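Play Kitchen Reset, Round Two

30 April 2024

So I finally did it. I pulled every last piece of the play kitchen out of its bins and put it all on one table, and I have opinions now. If you read my January post about the puzzle shelf, you know how these things go with me. I start out wanting to tidy one little corner and by lunch I'm comparing storage tubs online with a cold coffee next to me.

The play kitchen has been growing for years in our house. Some of it came from the Kunwood set we got secondhand, some from Paiva (the toy shop downtown, the one with the great clearance shelf), and some of it I really couldn't tell you. It just shows up! At the last full sort, before the holidays, I had 121 pieces written down on my list, and that was after a big bag went off to my sister's kids. 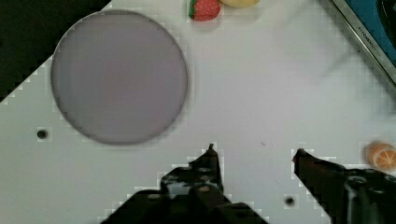

My first rule for the reset was to begin with the dishes and leave the food for later. Dishes are what hold a pretend meal together, and if there's nothing to serve on, the food ends up on the floor or in somebody's boot. I'm keeping the big round plate for sure, that soft grayish-lavender one, because a color that quiet makes anything bright look good next to it, and the strawberry is about as bright as toy food gets. The rule for plates is that they have to be big enough to serve a whole pretend dinner. The tiny saucers went in the donate box and I haven't missed them one bit.

Cups were harder. I have a weakness for cups. We had 23 of them at one point, if you can believe it, and most were from tea sets where the teapot had cracked years ago. I kept the ones with a nice fat handle that small hands can get hold of, plus a couple in colors I just like looking at. Mint green gets me every time.

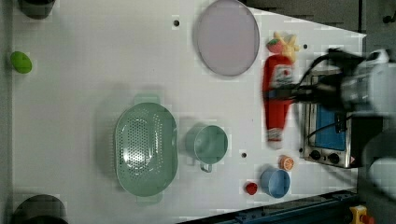
I also kept anything that works as a container, and that turned out to be the smartest thing I did all day. A colander can be a sink, a bread basket, a boat, a bed for a stuffed rabbit. You can also just load it up at cleanup time and carry everything to the shelf in one trip. I used to keep the containers stacked away by themselves and all the little stuff loose in a bin, and it was so much worse. Now the small food lives inside the big dishes, and the shelf looks half as full as it did.

Then there's the plush food. I was pretty snobby about plush food for a long time (it's ketchup, why is it fuzzy?) but I've come all the way around. It's quiet when it gets dropped. It doesn't chip. And it's what gets carried off to the couch and the car and bed, so it must be doing something right.
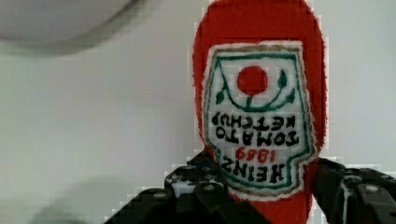 Do soft toys belong in the same bin as the hard ones?

I'd give them their own bin, or at least their own end of the shelf. Mine were getting squashed at the bottom under the pots, and the fuzzy ones pick up every crumb in the house. I have a shallow fabric basket from Civel that cost me 11 dollars and it's perfect for this. You can see everything in it without digging, and it's light enough for a four-year-old to drag around. Check the tag before you wash anything, though. Some of ours are spot clean only, and I learned that with a very sad plush eggplant.

The other thing I changed is how I set it all out. I used to put everything on the shelf at once, and then it would all get dumped out and nobody would play with any of it. These days I pick one appliance, a couple of dishes and a small handful of food, and I swap them whenever the mood strikes. The toaster oven is the star right now. It's been burnt pizza and birthday cake all week.

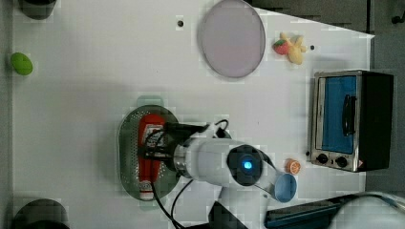 For the stuff that's resting, I use two lidded tubs from Fostavow that slide under the bed. I wrote the contents on masking tape and stuck it on the short end, so I can read it lying on my stomach – very glamorous. One tub is fruit and vegetables, and the other is everything that isn't. I tried finer categories than that once and it lasted maybe two days.

I'm still stuck on the wooden cutting food, the kind with the hook-and-loop dots in the middle. Half of ours have lost their other halves, and I can't decide if a lonely half a pear is still a toy. If you've found a good glue for putting the dots back on, please leave me a comment! Next up is the dress-up trunk, and I'm already a little scared to open it.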